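Replacing a memory module in a tower PC

Shut down, unplug the power cord and hold the power button for 7 seconds. Lay the tower on its side and remove the side panel.

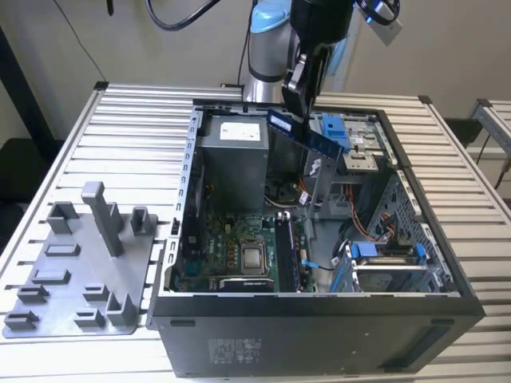
Modules are keyed and fit one way only. Hold the new one by its edges and compare the notch with the key in the slot. The gold contacts run along the lower edge of the module and should not be touched. Open the latches before lining it up.

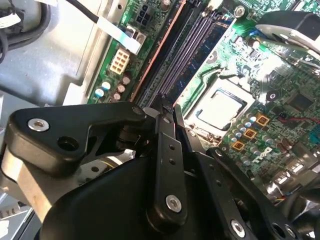

Memory slots on the green motherboard.

Press straight down at both ends until the latches close. If one stays open, remove the module and start again.
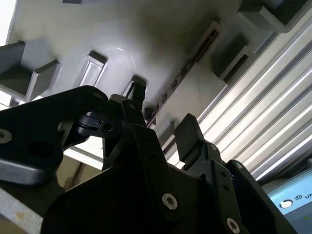

Do not force a latch shut by hand. Check that no cable is trapped near the slots, then look over the rest of the case. 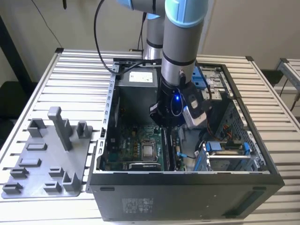

Tower on its side, panel off, drive cage at right.

Refit the panel and check the memory total in setup.

Revised 2021-12-05, Kieran Phelan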